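Ticket 974: gripper drops sheet on second fold
Opened by: Salamatu Anozie, student project, Drirby bench
Assigned: Máté Simon
Status: open

Paper fold routine stops at step 2. Fingers close on the sheet, then the controller reports grip lost at nearly 700 ms. Same fault after restart.
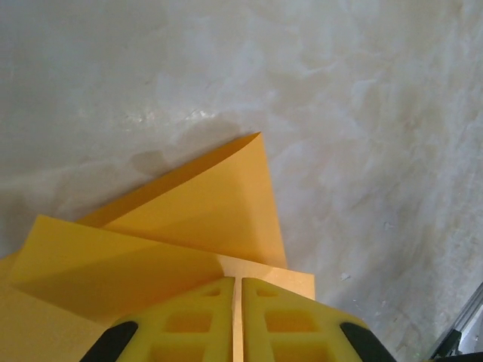 Raised close force to 183 in the config. Fault now intermittent. Wrist cable reseated, no change.

M. Simon: Send the controller log and the finger offsets. Do not raise force further until I have checked both.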